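Plavum Felt Washers by Amato
Pack of 16, with 2 spare spacers

If you have ever set a heavy planter down on a shelf you love and then winced at the sound, you'll know why we started making these. Our Plavum washers are soft, thick rings of pressed wool felt that slip over a bolt or a peg and keep hard parts from grinding against each other. We have made them in the same little shop for 11 years, and we still get a bit silly with pride when a fresh batch comes off the cutter! 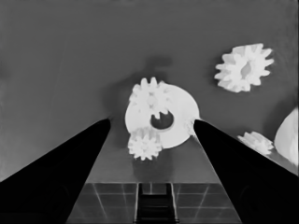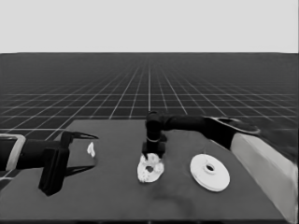 Carmela Bassi wrote to us that she put a set under the hinges of her grandmother's blanket chest, and the lid has closed without a squeak ever since. She did wish the pack came with a bigger size for the back legs, and we're happy to say it now does, if you pick "mixed" at checkout.

Each washer is 5 millimeters thick and will squash down a little over the first week or so. Snug the bolt by hand, leave it be for a few days, then give it one more gentle turn — please don't reach for the power driver, as the felt can twist and tear.

Colors: oatmeal, moss, charcoal
Care: brush clean, keep away from oil
Ships from our Mamudov Street shop

Orders placed by Sunday night go out with the next day's mail. Need an odd size? Write to Agata Fontana at the shop with the width of your bolt and she'll cut a few for you to try.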